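Chapter 4
Buying a Gripper Kit Without Losing Your Mind

I bought my first gripper kit the way most people buy a toaster. I looked at the price, I looked at the picture on the box, and I paid. Three weeks later I had a very nice pair of fingers that couldn't hold on to a bowl, and a return form I never filled in. So this chapter is the talk I wish I'd had first, and I'll try to keep the math out of it until we hit the worksheets.

We're going to work with one kit all the way through, the Hindex two-finger set, mostly so you and I are looking at the same parts list. Akosua Tsikata runs the teaching lab in Caltville and let me borrow hers for the whole of July (thank you, Akosua!). The set comes with two fingers, a mounting plate, a wrist camera bracket and a bag of screws, and the supplier rates it for loads up to 3 pounds. Keep that number handy. We'll be arguing with it later.

Load is the first thing every catalog tells you and, for kitchen jobs, it's nearly the last thing I check. A plastic bowl weighs next to nothing. What gives you trouble is the rim: it's thin, it curves away from you, and a flat finger only meets it along a short stretch. That's why I want you to read the page on pads before you read the page on motors — the pad is the part that touches the bowl.
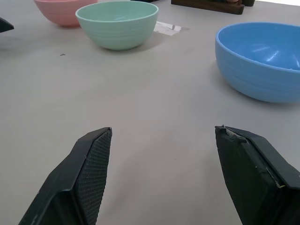
Can you swap the pads on this kit without buying new fingers?
The pads are sold separately as part 3508, and they go on with the small hex key that comes in the screw bag.

Davoud Fallahi, who taught me most of what I know about this stuff, keeps a spare set taped inside the lid of his toolbox. I've started doing the same. A pad set costs 148 dollars, so it isn't pocket change, and you should put it in your budget from day one along with the kit itself.

Now, the other kit you'll hear about is the Avel. It has softer fingers and a friendlier manual, and I like it a lot for fruit. For bowls I still reach for the Hindex, though Parisa Taheri disagrees with me and gets her own say in the sidebar at the end of section 4.3. Read us both and then pick your own side!

Before you go on to section 4.1, grab a bowl from your kitchen and pick it up by the rim with just your thumb and one finger. Try it again a little closer to the base, and write down which grip felt safer. You'll need those notes for the first worksheet.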